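Slide 1, title. Say good morning, wait for the people at the back to find chairs. Thank Edeltraud Hellwig for the invitation and for moving me from the slot just after lunch, which was kind of her.

So, I look after the two-armed cell at our Trosberg site, the one that handles small motor parts, and I've been asked to tell you how we keep it going from one week to the next. I'm afraid there is no clever software in this talk at all. It's mostly screws, cables and plastic sheeting, and I'm very fond of all three, so do stop me if I go on.

Slide 2, where it came from. The cell was put together by Grestbridge and we took it over in November. They left us a good folder (hold up the folder, it always gets a laugh because of the coffee rings) and a job number, 1306, which we still quote whenever we ring them up. If you take on a machine like this, please write the job number on the inside of the cabinet door. I had to go through three drawers for ours the first time.

Slide 3, the table. We work on a blue top with a clear plastic sheet over it. The sheet keeps the top clean and can be changed in a few minutes, but it does wrinkle, and a wrinkle under a flat part lifts one side of it. You teach a pick on a Monday with the stator lying nice and level, and a few days later the jaws come down and nudge it before they close, and you spend a happy hour blaming the calibration. I have done this more than once! Smooth it from the middle outwards, fold it over the front edge, and then look along it from the side with your head right down at table height.
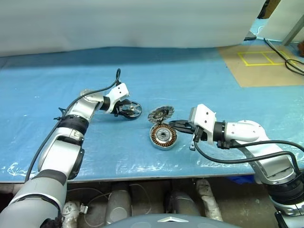

The other thing about the sheet is glare. Ours shines badly along the front, and anything that relies on a camera will have opinions about that. We keep the parts towards the middle of the table and leave the front strip alone. The curtain at the back helps as well, and it cost us next to nothing.

Pause here, drink some water, ask whether anyone else runs theirs on a covered table. Last time a gentleman from Baumgart had a lovely idea with a rubber mat, let people talk if they want to.

Slide 4, grippers. Every Thursday before the first run I go over the screws on both gripper brackets. By hand, with the short driver, and with the arms stopped and locked off. If one has moved, I take it out, clean it, put it back and run the pick test again, up to 200 cycles, which gives me time to do the paperwork. Then I look at the finger tips. A stator has its copper windings sitting right there in the open, and a burr on a jaw will scratch the coating off before you know anything about it. Run a fingertip along the inside of each jaw, gently.

Slide 5, cables. My favourite slide, sorry. The cable at the gripper needs a proper loop in it. Too tight and it pulls at the plug when the wrist turns, too generous and it catches on the other arm when the two come together. We move each arm slowly to its furthest reach, watch the loop the whole way, and only then do up the ties. Cables on the floor get walked round with a torch at the end of the shift.

Slide 6, spares. We keep 2 sets of fingers on the shelf and order through Nondero. Mention the labelled boxes. Skip this one if we're past twenty to.

Questions. If somebody asks about cycle times, say I'll show them the log at the break.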